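Robô de dois braços feito em oficina partilhada ainda só trabalha no simulador

Pesquisar notícias, temas, autores
Pesquisar

O projeto chama-se Clokero e promete, segundo a página onde é apresentado, um robô doméstico de dois braços montado por amadores em bancadas partilhadas. Por enquanto existe sobretudo em software. Na oficina Andevholm, onde o grupo se reúne ao fim da tarde, há duas garras por aparafusar e uma caixa de motores. O resto corre num computador.

Suryani Tjoa, que coordena a montagem, diz que a base ficará pronta em junho. Já tinha indicado outro mês, e a lista de peças cresceu entretanto para 554 linhas. O orçamento inicial era de 2000 euros. «Gastámos quase tudo e ainda falta um braço», admite.

A parte que o grupo mostra de bom grado é a simulada: um quarto virtual em que o robô ensaia movimentos antes de alguém arriscar os motores verdadeiros. Tjoa fala em 40 horas de ensaios. Pedimos os registos e recebemos um ficheiro com 11 sessões, sem indicação de quantas acabaram como se pretendia.

O argumento a favor do método é conhecido. Um erro no simulador não parte nada, e uma oficina sem dinheiro pode repetir a mesma aproximação a noite inteira. O problema também é conhecido: o atrito, as folgas e os cabos que prendem raramente se portam no modelo como na bancada. O grupo ainda não publicou qualquer comparação entre as duas coisas.

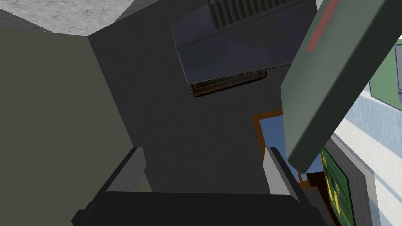
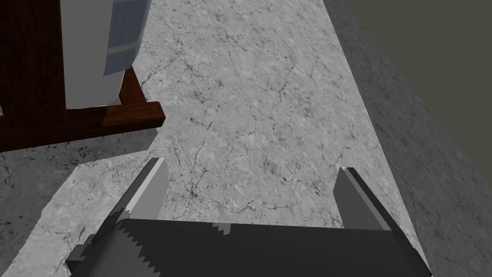
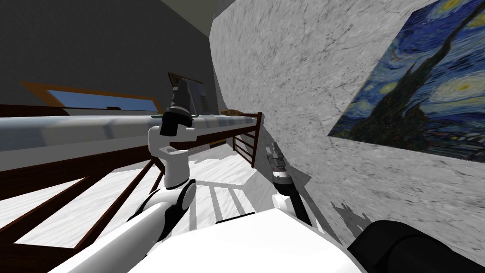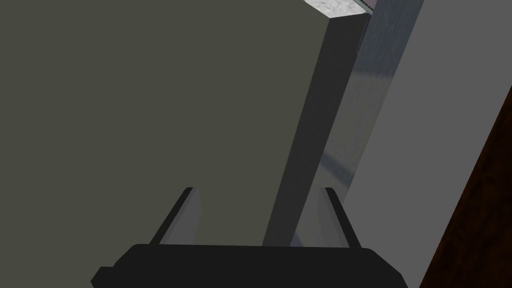
Imagens do ambiente simulado do Clokero.

Questionada sobre a data da primeira prova física, Tjoa remete para a entrega dos redutores, encomendados à Jadmont. A encomenda foi alterada duas vezes. O suporte do tronco, desenhado a partir de um modelo antigo chamado Setiawan, terá de ser refeito se os novos redutores forem mais largos, e o grupo não sabe ainda se são.

Outros utilizadores da Andevholm queixam-se do espaço ocupado na bancada grande. A direção da oficina deu ao projeto prazo até ao fim de junho para mostrar um braço a mexer-se fora do ecrã. Tjoa considera o prazo razoável, mas não quis comprometer-se com uma demonstração pública.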